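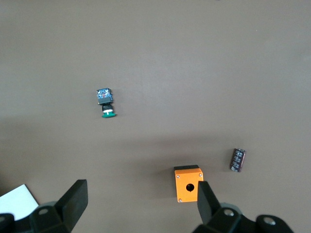 In July I visited the open day of Skirov, a small firm which makes control boxes for workshop machines. Hanan Twal showed our group the parts on a table - a push button with a green cap, an orange box with a round hole, and one capacitor. I had never thought before how a button is fixed in its box. She told us they keep 305 kinds of parts in the store. After this we had tea, and I asked too many questions about terminal screws. The tour starts again at 3 pm.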